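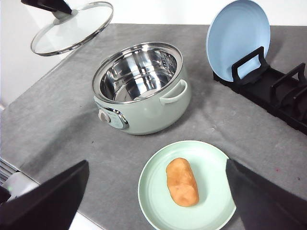
**Teleop catch-up, June, 2 pm**

I'm on notes again, so bear with my shorthand! Sheila Hulme ran the meeting and I did most of the complaining.

**Kitchen task for Calado**

- We're at 883 demos out of the 1000 we promised. 544 of those are by remote control, the rest by hand guiding.
- Sheila likes the remote ones better (smoother wrist, fewer weird pauses). I still find hand guiding easier for the pot lid, and I said so, at length. We agreed to disagree until the Gindex training run is back.
- Lid grasp: everybody goes for the knob from above. No more pinching the rim, please!
- Bread roll: squeeze gently, wait a beat, then lift. I keep rushing this one, sorry.
- Sheila wants the dish rack turned a bit between takes so the policy doesn't just memorize one angle. Plate stays upright in it.

**Trillititz**

They asked for the wrist video along with the joint logs. Fine by us, but I need to check disk space first.

**To do**

- Me: toss the takes where the operator let go of the lid early, fix the lag on the left controller
- Sheila: write to Ziterard about spare finger pads, book the next 2 operators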